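Juillet, cinq heures et demie du matin

Je n'ai pas bien dormi. Il a fait trop chaud dans la chambre et, vers trois heures, j'ai entendu du vent dans les volets et j'ai cru à la pluie. Je suis descendu en sandales jusqu'à la porte du jardin. Il n'y avait que le vent. Les feuilles des courges pendaient comme des torchons, même la nuit, ce que je n'avais pas encore vu depuis que j'habite à Stiltau.

J'écris tôt parce que l'arrosage est maintenant permis seulement avant huit heures et après vingt heures. La mairie a collé l'arrêté sur la porte du lavoir. Je l'ai lu deux fois avec attention, car le français administratif me demande encore un effort. « Sont interdits » veut dire les pelouses, les voitures, les piscines. Les potagers sont « tolérés ». J'ai cherché ce mot le soir dans mon dictionnaire pour être sûr de sa nuance, et je crois que je l'avais bien compris : on peut, mais il ne faut pas en être fier.

Hier soir j'ai relevé le compteur. 1145. Je note le chiffre sur cette page pour pouvoir le comparer à la fin du mois, et je me promets de ne pas le regarder chaque matin, parce que cela me rend nerveux et ne fait pas pousser les haricots.

La cuve de 500 litres est vide. Elle s'est vidée en une semaine, beaucoup plus vite que ce que j'avais calculé au printemps. Mon erreur était de penser à l'eau que les plantes boivent, et d'oublier celle qui part dans l'air quand j'arrose à la mauvaise heure, ou celle qui coule entre les rangs où il ne pousse rien. Chez mes parents on arrosait peu, il pleuvait tout l'été, et je n'ai donc jamais appris. J'apprends à cinquante ans, dans une langue qui a un mot pour biner et un autre pour sarcler, et je confonds toujours les deux.

Le soir j'ai dîné tard, du pain et des tomates, et j'ai lu le catalogue de Prevwood avec la calculette à côté de l'assiette. Une cuve de 2000 litres passerait contre le mur du nord, si je déplace le tas de bois. Il faut un sol bien plat, des dalles, un collecteur sur la descente de gouttière. Le collecteur avec la livraison coûte 190 euros, sans la cuve. J'ai refermé le catalogue, puis je l'ai rouvert.
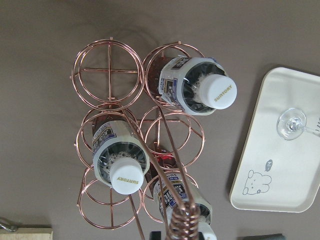 Selon Keyvan Amini, au téléphone hier soir, je me trompe de dépense : une grande cuve est utile quand il pleut, et s'il ne pleut pas on possède simplement un grand récipient vide. Il mettrait l'argent dans la paille. Il m'a dit que son terrain, couvert depuis mai sur une épaisseur de main, reste frais en dessous à midi, et qu'il n'arrose ses tomates que deux fois par semaine. J'ai répondu que la paille attire les limaces. Il a ri et il m'a demandé quand j'avais vu une limace pour la dernière fois. Je n'ai pas su répondre.

Sept heures et quart

J'ai arrosé. J'ai fait comme il conseille, lentement, au pied, sans la pomme de l'arrosoir. Il faut attendre que l'eau descende et revenir. C'est ennuyeux et j'ai mal au dos, mais quand j'ai gratté la terre avec le doigt elle était sombre assez profond, alors que la semaine passée, après un arrosage au jet qui me semblait généreux, elle était sèche sous la première croûte. Tout ce temps j'avais donc arrosé la croûte.

Les haricots vont mal. Les fleurs tombent avant de former quelque chose. Ludger Pfeiffer prétend que c'est la chaleur et pas la soif, et qu'il faut les laisser tranquilles jusqu'en août. Les tomates Degefa, par contre, que j'ai plantées sans y croire avec des graines achetées à Tonstead, ne semblent souffrir de rien. Elles sont petites, elles ont la peau épaisse, et le goût est franchement acide. Mais elles sont là. Je devrais sans doute choisir désormais ce qui supporte l'été d'ici et renoncer aux concombres, que j'aime beaucoup et qui boivent comme des chevaux.

Une chose me gêne, et je l'écris pour ne pas l'oublier. En bas de la rue, la fontaine coule toujours. Elle coulait pendant que je comptais mes arrosoirs. J'ai demandé à la mairie pourquoi on ne la ferme pas, et la dame m'a expliqué poliment que c'est une source, que l'eau irait de toute façon au ruisseau, et que le ruisseau en a besoin plus que nous. C'est une bonne réponse. Je suis rentré un peu honteux, avec le sentiment d'avoir posé une question d'étranger, bien que, d'après elle, tout le village la pose chaque été.

Onze heures

Trop chaud dehors. J'ai fermé les volets côté rue et laissé ouvert côté cour. J'ai épluché, rangé, écrit à ma sœur une lettre où je parle encore de pluie, la pauvre. Elle me répond toujours que chez elle la cave est humide. Nous pourrions faire un échange. 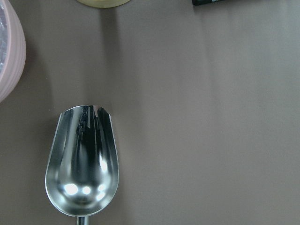 *La pelle en inox, posée sur la table.*

Vingt et une heures

Deuxième arrosage, plus court. J'ai gardé l'eau de cuisson des pommes de terre, sans sel, et l'eau où j'ai lavé la salade - cela donne un arrosoir à peine, mais les fraisiers l'ont eu. Le ciel est blanc au-dessus de la colline et l'on entend par moments un grondement, peut-être l'orage, peut-être les camions de la carrière. Les hirondelles volent bas. Je ne veux rien en conclure, j'ai été déçu trop de fois ce mois-ci.

J'ai décidé pour la paille. Je téléphonerai demain pour trois bottes, et je demanderai s'il faut mouiller la terre avant de couvrir. Il me semble que oui. Pour la cuve, j'attends l'automne et je mesure d'abord le mur, car sur mon dessin il manque la largeur de la porte.

Penser aussi à nettoyer la gouttière. Il y a un nid de feuilles dans l'angle, visible depuis l'échelle, et s'il pleut cette nuit tout passera par-dessus.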